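Table setup notes, June
Bench 2, tabletop corner, Stokau room

Started just after 9. The aim for the morning was to settle the cloth, the backdrop and the plate so that we stop changing them between sessions. Vilja Niskanen left her list on the bench and I worked down it.

Cloth

The bright green one stays. We tried the beige from the Neltum order last month and the pale plate got lost on it. Green separates well from orange and from the plate. It is a bit too big for the table and I can't get the back edge to run straight. It waves where it meets the black fabric. I pulled it tight and taped the corners underneath, and twenty minutes later it had crept again. Decided to live with the wave. Folds in the middle matter more, because a tangerine will roll into a fold and sit there at a slight tilt.

Ironing helps for a morning at most. Cotton setting, no steam. Roll it on the tube afterward. Folding puts a cross in the middle, right where the plate goes.

Backdrop

Black fabric hung behind the table from the light gray metal stand. Hangs in soft folds, some darker than others. Vilja wants it stretched flat. I think the folds are fine as long as there is no light spot behind the plate. Left it loose for now and put her question mark back on the list. The stand still shows past the fabric at the right. A strip 14 inches wide would cover it. There may be an offcut in the Ulmont box.

Plate

Went through the cupboard. The white dinner plates are too deep and the blue rim ones are chipped. Picked the round shallow one, pale lavender going to off-white depending on the light. Raised rim, smooth inside. The rim stops fruit from wandering off, and a peeled tangerine sits still in it without a napkin underneath. It does have a sheen. With the window blind up I got a bright patch across the back half, so blind down from now on.

Wash by hand. The juice dries sticky and the next piece of fruit then clings to the plate.

Fruit

Bought a 2 lb bag of tangerines from Räsänen on the way in. Sorted by size on the side table. Small ones peel cleaner but squash sooner. The large ones have loose skin and come out of it almost whole, though a few had a soft spot at the stem end that only showed after peeling.

Peeling order that worked: thumb in at the stem end, skin off in wide pieces, then strip the long white strings. Leave the fine pith on. When I cleaned them completely the outside of the segments tore and leaked onto the cloth. Peel just before use. By 11 the first one had dried out on the surface and looked dull next to a fresh one.

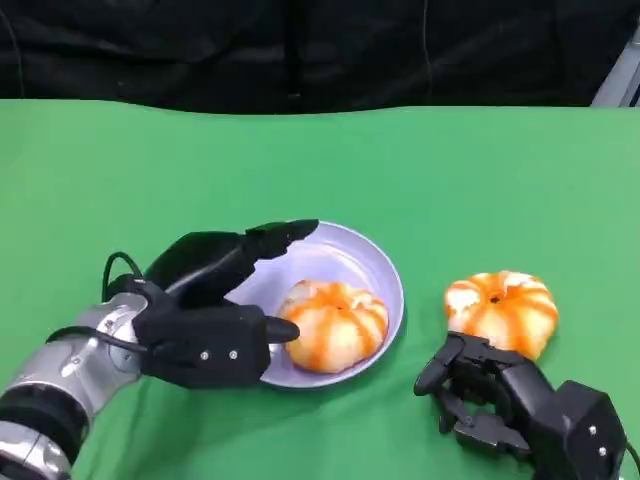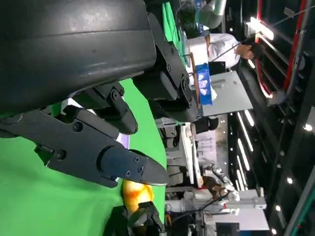

Cleanup

Peel goes in the lidded bin by the sink, never the paper bin. It smelled of orange in here for three days last time and there were fruit flies. Wipe the bench with plain water first, then the usual spray. The spray alone smears the juice.

One spot on the cloth from the second tangerine, about the size of a thumbnail. Dabbed it with cold water and dish soap and it mostly lifted. Left the cloth over the drying rail at lunch. If a yellow ring shows tomorrow it gets a proper wash at 90, on its own, as the green bled into the towels once already.

Weighed what was left of the bag out of curiosity: over 200 grams of peel in the bowl and not much fruit, since people had been helping themselves. Next bag goes in the fridge with a note on it.

Still to do

Cut the strip for the stand.
Ask Vilja whether the backdrop really needs to be flat. If so, we need a second bar along the bottom to weight it.
Find another plate like this one. It is the only one in the cupboard and somebody will drop it.
Mark the plate position under the cloth with tape. I tried a pencil mark on top and couldn't find it again.
Try clementines. The skin is thinner and they may hold together longer once peeled.
Tape for the corners is nearly out. The wide cloth kind, the clear stuff pulls off after an hour.

Stopped at 12:40. Plate washed and back in the cupboard, top shelf, left side.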